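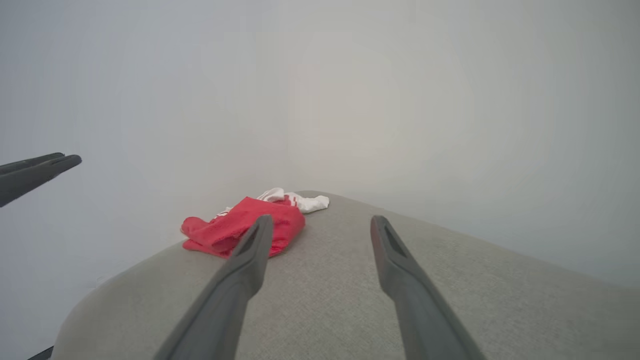
Figure 7.1 Two-handed pickup of mixed textiles. The gripper fingers are open over a light gray upholstered surface; a crumpled red cloth and a crumpled white cloth lie together on it.

Chapter 7
Handling Soft Goods: Task Division and Job Change

After studying this chapter you should be able to:
- define a handling task by its start state, end state, and allowed exceptions
- distinguish displaced, shifted, and added work in a task inventory
- calculate the attended time of an automated cell
- explain how exception handling changes training, pay grades, and staffing

7.1 The problem of soft items

Earlier chapters dealt with rigid parts. A rigid part has a fixed shape, and its position can be given by six numbers. Once those numbers are known, the gripper can be sent to the same point on every part of the same type. Fixtures and trays keep the numbers from changing much between one cycle and the next, and for this reason the automation of rigid-part handling is largely a matter of fixture design.

Cloth has no fixed shape. The same sock may be flat, rolled, inside out, or wrapped around another sock, and each state calls for a different grasp. Items also hide one another. In Figure 7.1 the white cloth is tucked behind and partly under the red one, so a grasp planned for the red cloth must also allow for the chance that both will be lifted. An experienced worker deals with this case by feel and does not usually report it as a separate step. A task inventory that relies only on what workers report will miss it.

The term tangle state is used in this chapter for any arrangement in which the removal of one item may move another. Tangle states are the main source of exceptions in textile handling, and exceptions are the main source of human work that remains after automation.

7.2 The Janham case

The case used throughout this chapter is the Janham garment care plant, which washes, sorts, and returns workwear, towels, and small personal items for hotels and care homes. Before the change, small items were sorted by hand at four benches. A sorter picked an item from the pile, separated it from anything attached to it, turned it right side out if needed, and placed it in a bin by customer. The bench target was 3000 items per shift for the four benches combined.

The plant installed two-handed robot stations, supplied under the name Stosia, at two of the benches. The other two benches stayed manual. The project was led by Amparo Londoño, the plant's process engineer, and the task inventory was prepared by Jhosep Restrepo together with the sorters on both shifts.

The first inventory listed 18 task elements. It was drawn up from the written work instruction and approved before the stations arrived. A second inventory, made by direct observation during the trial, added elements that the instruction did not mention: shaking out a tangled pair, setting aside an item with a loose thread, checking a pocket, and asking the next bench about an unreadable tag. None of these took long. All of them had to be assigned to someone or something before the station could run without a person standing next to it.

7.3 Displaced, shifted, and added work

Work changed by automation falls into three classes.

Displaced work is work that the machine now does and that no person does. At Janham this was the picking and placing of single, untangled items.

Shifted work is work still done by a person, but at a different place or time or by a different job grade. Inspection for stains was formerly done by the sorter during the pick. It is now done at the folding table, by folders, and the folding rate had to be adjusted to allow for it. The adjustment was made in September, well after the stations went into use. In the meantime the folders were doing additional work against an unchanged target.

Added work is work that did not exist before. It includes clearing failed grasps, cleaning finger surfaces, recording exceptions, and demonstrating new item types to the station. Added work is often left out of the business case, in part because the supplier's figures describe only the machine's own cycle.

The three classes should be listed separately. A single net figure for labor saved conceals who gains time and who loses it.

7.4 Attended time

A station is said to be attended when a person must be close enough to respond to it, whether or not that person is doing anything at the moment. Attended time has three parts: the time spent clearing exceptions, the time spent walking to the station, and the waiting time during which the person cannot usefully start another task.

During the trial the stations completed 93 percent of picks without help. This figure describes the picks and says little about the operator's shift. If the remaining picks fail in clusters, the operator can do other work between the clusters. If they fail at even intervals, the operator is tied to the station. Rosaura Sánchez, a sorter reassigned as station operator, kept a log of each call and the task it interrupted. Her log is reproduced in Section 7.6 and is the basis for the attended time calculation there.

7.5 Effects on the job

The sorter's job at Janham was graded as manual work with short training. The operator's job requires a judgment on whether to clear a tangle, reject the item, or stop the station, and the operator must enter a cause code for each decision. Bence Virág, the shift supervisor, asked for a higher grade for the post before the trial ended. The request was granted for the day shift first and for the night shift later, so two people doing the same work were paid at different rates for a time.

Physical load also changed. Repeated wrist motion fell at the automated benches. Standing and walking increased, and operators reported more eye strain from the monitoring screen. The manual benches received the items the stations had rejected, which meant a larger share of tangled and damaged goods and a slower pace per item. The bench target for manual sorters was set before this effect was known - it is discussed as a design error in Section 7.7.

Key terms
added work; attended time; displaced work; exception; shifted work; tangle state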